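Gripper Comparison: Pre-Trial Inspection Checklist with Comments

Site: Tremwood Handling Laboratory
Trial: Soft goods, Rando finger set against Galunau finger set
Inspector: Fathima Bhuiyan
Reviewed by: Shufen Meng
Date of inspection: 1st September

This checklist must be completed before either finger set is run under power. Items marked Fail must be corrected and signed again before the trial proceeds. Items marked Comment may remain open if the reviewer agrees in writing.

Section A. Work area

A1. Emergency stop within reach of the operator's seat. Pass.
A2. Emergency stop tested from the seat and from the doorway. Pass.
A3. Floor marking visible on all open sides. Comment. Tape is lifting near the supply cabinet. Replace before the next quarterly inspection.
A4. Loose clothing, lanyards and jewelry removed by all persons inside the marking. Pass.
A5. Backing cloth flat and secured at the corners. Pass on second attempt. Clips had been left off one side after laundering.

Section B. Arm and controller

B1. Arm mounting bolts checked against the torque sheet. Pass.
B2. Speed limit set to 20 percent for first motions. Pass.
B3. Controller log clear of unacknowledged faults. Fail, corrected. Two faults were carried over from July. Both were traced to the old Ó Flaithearta controller profile, which has been removed from the menu.
B4. Cable run free of pinch points through full wrist rotation. Comment. Clearance is acceptable with the Rando set. The Galunau set has a wider base and the cable must be re-clipped after each changeover.
B5. Wrist camera fixed and lens clean. Pass.

Section C. Fingers and contact surfaces

C1. Fingers seated fully and retaining screws tight. Pass, both sets.
C2. Contact pads bonded along the full length, with no lifting. Pass, both sets.
C3. Closing force limit entered and confirmed on the display. Pass. The limit is 44 newtons for both sets, so that results may be compared.
C4. Finger edges free of damage that could snag yarn or skin. Comment. The yellow finger has small nicks where it meets the dark pad. The inspector ran a cotton swab along the edge and found no snag. Use is permitted for this trial. The edge is to be checked again at each changeover, and the finger withdrawn if any fibers are found caught on it.
C5. Hold check on a knit article. The operator is to confirm that the pad rests on the article and that no fabric is drawn into the base recesses. See Figure 1.
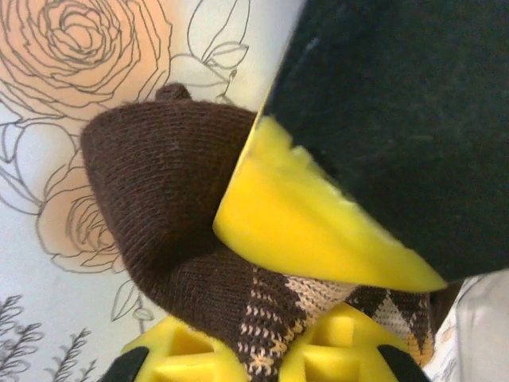

Figure 1. Item C5, brown knit sock with patterned band, held against the dark pad.

Section D. Release and shutdown

D1. Gripper opens on command and on loss of power. Pass, both sets.
D2. Articles removed by hand only when the arm is in hold state. Comment. Operators are reminded that the amber lamp alone does not confirm hold state. Read the controller display.
D3. Finger set not in use returned to its labeled tray. Pass.

Open items: A3, B4, C4, D2.

Reviewer's comment: Open items accepted for this trial only. A copy of this sheet is to be kept with the changeover record. S. Meng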